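We use cookies to keep this site running. Accept | Settings

Husero opens up its care routine for hand-held grippers

URQUIJO, November – Husero is releasing the full setup and care guide for its Stodia hand-held gripper pairs, and we're thrilled to finally share it! The guide runs to 74 pages and grew out of notes our own team kept while wiping down coat stands, desks and shelves with the tools.

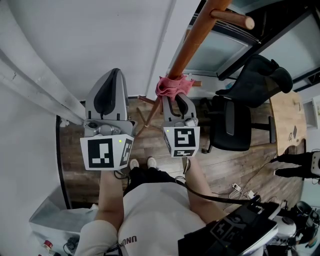 Setup takes 15 minutes. Operators check that both marker blocks sit tight and clean, run the cables so they don't tug at the wrist, then open and close the fingers a few times before picking anything up.

Cloth work gets its own chapter (our favorite). Soft towels shed lint, and lint loves a textured finger pad, so the pads get brushed after every session and swapped after 200 hours of use.
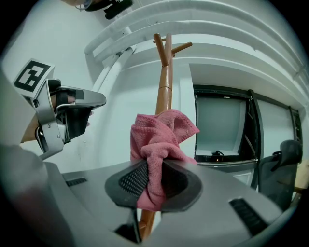 Round poles are a great test of a fresh pad, and the guide includes a short wiping drill for them. It also covers cleaning the vents and lens, plus a parts list with 51 entries.

The guide is free to download from the Grandis support page.

Recent news
- Grandis support page gets a new search
- Stodia spare pads back in stock
- Husero moves to a bigger workshop in Urquijo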